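Trernis TC-2 Guarded Bench Cell

Compact enclosure for two table-mounted collaborative arms

Product code: TC-2
Category: Cells and enclosures / Benchtop
Supplied by: Pramham
Page last revised: April 30, 2023

Overview

The TC-2 is a benchtop cell for laboratories, training centres and light handling work where two small arms share one work surface. It is supplied as a base, worktop, frame, rear and side panels, front lower screen and cable management. Arms, grippers and controllers are ordered separately or supplied by the customer.

The cell is designed to be integrated in accordance with ISO 10218-2, with ISO/TS 15066 applied where collaborative operation is intended. Supply of the cell does not in itself make an installation compliant. The integrator remains responsible for the risk assessment of the completed application, including the end effectors, the workpieces and the behaviour of the people who will load and unload it.

Australian customers should also refer to the AS 4024 series for general machinery safety. Canadian customers should refer to CSA Z434. Where site rules are stricter than the published standard, the site rules take precedence.

What is included

Welded base with levelling feet
Worktop, choice of finish
Black frame and rail set
Rear and side panels, light colour
Clear front lower screen
Slotted cable duct with snap-on cover
Corner mounting plates for two arms
Emergency stop station with 7 m lead
Documentation pack (see below)

Limits of use

The TC-2 is intended for arms with a rated payload of up to 7 kg. It is not a fully interlocked guard. The front is open above the worktop so that an operator can place and remove items by hand, and this opening must be treated as an access point in the risk assessment. If the assessment shows that contact with a moving arm would not be acceptable at the required speed, a light curtain or interlocked door must be fitted. Both are available as options.

Do not use the cell for machining, welding, sharp tooling, hot workpieces or loads that can shatter. The panels are not rated for containment of ejected parts.

The worktop will accept a distributed static load of 50 kg. Arm bases must be bolted to the corner mounting plates and never directly to the worktop.

Speed and force settings

Default settings vary between arm manufacturers and should not be relied on. Pramham recommends that the integrator record the following for each arm before the cell is released for use:

Maximum tool speed in automatic mode
Maximum tool speed in manual mode, not exceeding 250 mm/s
Force and torque limits at the tool and at each joint
Stopping time and stopping distance at full extension with the heaviest permitted item
Safety plane positions relative to the front rail

Contact measurements should be taken with a calibrated pressure and force device at each point where a hand could be trapped. In a two-arm cell this includes the region between the wrists, the gap between each forearm and the frame, and the gap between the tool and the worktop. The third of these is the one most often missing from files submitted to us for review.

Measurements taken on one arm may not be carried over to the other, even if the two are the same model. Mounting position, cable dress and payload all have an effect.

Shared workspace between two arms

Two arms on one table must be assessed as a single application. Separate risk assessments, one per arm, are not acceptable for the documentation pack and will be returned.

The minimum requirement is a single emergency stop function acting on both arms. A protective stop on one arm should also stop the other unless the integrator can show that continued movement creates no additional hazard. Where arms are permitted to enter a common zone, the zone must be defined in the safety configuration and not solely in the application program.

Home positions should leave both arms clear of the loading area. The operator must be able to tell from the front of the cell whether the arms are idle, paused or waiting for input. An indicator stack is available for this purpose and is fitted as standard on units sold to schools and colleges.

Handling of soft and irregular items

A gripper that holds a rigid block within its limits may not hold a filled bag at all. ISO 10218-2 requires end effectors to be designed so that loss of power does not lead to a hazardous release of the load, and this has to be verified with the items that will be handled in service. Verification with a machined test piece is insufficient. The release test should be done at the greatest height used in the program, with the item gripped as the program grips it.
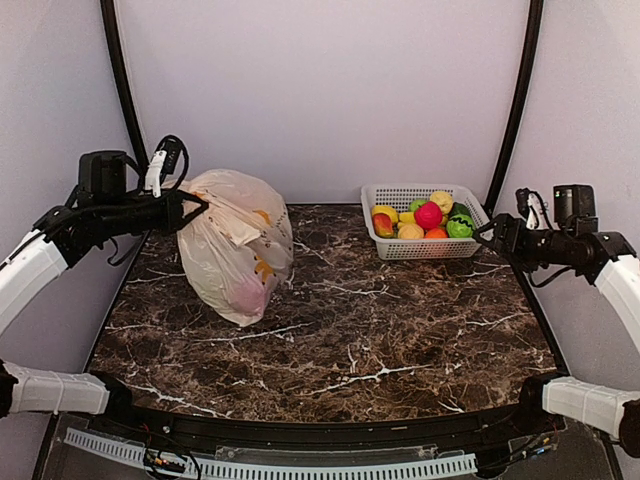
Grip point is to be specified in the work instruction for each class of item. For film, pouches and bags, the instruction should state where on the item the fingers are to close and whether the item may be lifted clear of the surface or must remain supported. A knotted plastic bag pinched near its gathered top, with the rounded lower half still pressing on the worktop, is an example of a supported grip: the surface is carrying load, and the release test for that state tells the assessor nothing about a free lift. The two states should be entered as separate lines in the assessment. The same applies where the second gripper is standing open beside a basket while the first is closed on its item, as the hazards at the two tools differ at that moment and only one of them is a release hazard.

Items that could spill, roll or slump when released should be listed by worst case. Rounded items need a retained edge or a container. Keep containers back from the front rail so that an operator does not have to reach past a tool to reach them.

Cable management

All arm, gripper and sensor cables must be dressed so that no loop can catch on the frame, the other arm or a container through the full range of programmed motion. Check this at reduced speed with the joints taken to their programmed limits. Connectors at the wrist should be strain relieved. Low-voltage and mains conductors are to be run in separate ducts. The supplied duct is for low voltage only.

The duct cover must be in place before automatic operation. Inspect cables for abrasion at intervals not exceeding 2,000 operating hours, or every December at shutdown, whichever comes first.

Documentation pack

The pack contains a risk assessment template, a contact measurement record, a grip and release test sheet, a cable inspection log and a 108-point commissioning checklist. The checklist was prepared by Marilou Sison of our applications group and reviewed by Cúc Vi, who maintains the integration notes for the Trernis range. Sheets may be photocopied for use on site. Altered sheets must carry a revision mark.

Completed packs can be submitted for desk review. The review is a completeness check only – it is not a certification and must not be described as one in tender documents.

Options and accessories

TC-2-LC Light curtain, front opening
TC-2-ID Interlocked front door, clear, two-channel switch
TC-2-IS Indicator stack, three colours
TC-2-WT Replacement worktop, plain grey or patterned
TC-2-MP Additional mounting plate, centre position
Prurnero P4 Safety relay module, for linked stop function
Rizvi Contact measurement kit, hire or purchase

The centre mounting plate may not be used with two corner-mounted arms in place.

Delivery and installation

Units are shipped flat on one pallet and assembled on site. Allow clear access on both sides of the bench for fitting the panels. Levelling must be completed before the arms are bolted down – the frame will rack if it is loaded out of level, and the door option will then fail to latch.

Commissioning by Pramham staff can be quoted on request. Please state the arm model, controller software version, gripper type and a list of the items to be handled, with the mass of each in kilograms.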